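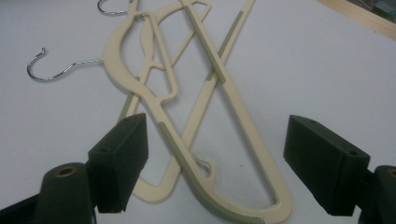
Abrehet Teshome wrote in after the March issue to say that our note on moth control put too much weight on cedar and not enough on the freezer. She is right, and the advice for the wool and knitwear store at Grirneden has been rewritten accordingly.

Cedar oil has some effect on newly hatched larvae at high concentration in a sealed space. It has very little effect on eggs or on larger larvae, and the concentration falls off within months in an ordinary wardrobe. Sanding the blocks restores the smell for a while. Treat cedar as a minor deterrent and do not rely on it for anything of value.

Freezing kills all stages if done properly. The procedure now in use at Grirneden is as follows.

Brush the garment outdoors, paying attention to collars, cuffs, pocket seams and the underside of lapels. Fold it loosely and put it in a heavy polyethylene bag. Press out the air and seal the bag with tape. The bag stops condensation from forming on the wool when it comes out, so it stays closed until the contents are back at room temperature, normally overnight.

Hold at minus 18 degrees or colder for 7 full days, counted from when the centre of the bundle reaches temperature. A thick coat can take most of a day to get there. A domestic freezer that is opened often may not hold minus 18, so put a thermometer in with the load. Do not pack the freezer solid; air has to move between the bags.

Leave out anything with leather trim, glued interlinings, shell or glass beads, or old plastic buttons. These go to Kalevi Suominen for inspection by hand.

Kalevi has also finished going through last winter's trap records. The store ran 50 pheromone traps across the two rooms, and the total catch was 79 adult males, nearly all of them webbing clothes moth. Most came from the north room, along the skirting behind the Sketari cabinets, where lint had built up in a gap at floor level. The gap has been vacuumed and filled with a neutral-coloured sealant. Pheromone traps catch males only. They show where activity is and whether it is rising or falling, and they should not be counted as treatment. Lures are replaced every three months, with the date written on the trap in pencil.

Members storing knitwear at home should fold it. Woven jackets and coats can hang, with enough room between them that the shoulders do not touch. Wash or dry-clean before storage, as larvae favour wool soiled with sweat or food. Lavender sachets may be used if you like the smell.

Our supply of bags is good for the season: 700 arrived from Oksanen in the large size. Collect them from the Grirneden desk during opening hours, and bring back any that are still sound. Bags with pinholes or split seams go in the recycling bin beside the door.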